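Two openings at Broller - backend developer and QA tester

Broller is hiring. Two seats, both full time, both open now. Start in January if you can, earlier is fine too.

Quick background. We build and look after custom software for other companies, mostly booking and stock systems, some billing. Team of 43. Biggest client right now is Naciri, whose order system we took over last year with 2,292 open tickets in the backlog. Much shorter list today, still long. You would be working on that, plus our own scheduling product, Plirnia.

Backend developer
- C# or Java, we use both, don't need you to know both
- SQL you can write without looking everything up
- 3 years or more on a paid job, any industry
- ok with reading old code. A lot of it. Some has comments in it, some doesn't
- bonus: you've moved a live database and lived to tell

QA tester
- manual testing first, automation second
- clear bug reports in plain English, steps and all
- any scripting at all (Python, JavaScript, whatever)
- no degree needed. Two of our testers came from retail and one from a call center

How we work: teams of 8 or less. Short call at 9:30 every morning, cameras optional. Code review on everything, including the boss's. Releases go out in the morning, never after 3, we learned that one the hard way. Office is open all week, most people come in for two days and stay home the rest. Tester seat needs to be in the office a bit more during the first month becuase of the training.

Pay is posted on the application form for each seat, same range for everybody, not up for a mystery talk at the end. Health and dental, paid time off, a training budget you pick how to spend. Courses, books, a conference. Last spring a group of us went to the Feltetov meetup and it came out of that. Laptop is yours to choose within reason.

Hiring steps
1. Send resume plus a few lines on something you fixed or tested. Few lines, not a full cover letter.
2. Phone call, half an hour, with me.
3. Paid work sample. Two hours, done at home, your own time of day.
4. Meet the team, see the office, ask us anything.

We answer everyone, including the no's. Usually inside of two weeks, longer around the holidays.

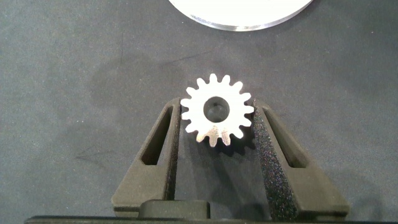 Usa Chantharasri

Questions on the developer seat go to Surachet Kamolrat, he leads the backend group and will be your manager. Questions on the tester seat, or pay, or visas (we can do transfers, not new ones at the moment), come to me. Use the form on the careers page and put the job title in the subject line please, otherwise it lands in the genral inbox and sits there.

No recruiters or agencies. Both listings stay up until the seats are filled. If you applied last time and didn't get it, apply again, we kept your notes and you can skip the phone call.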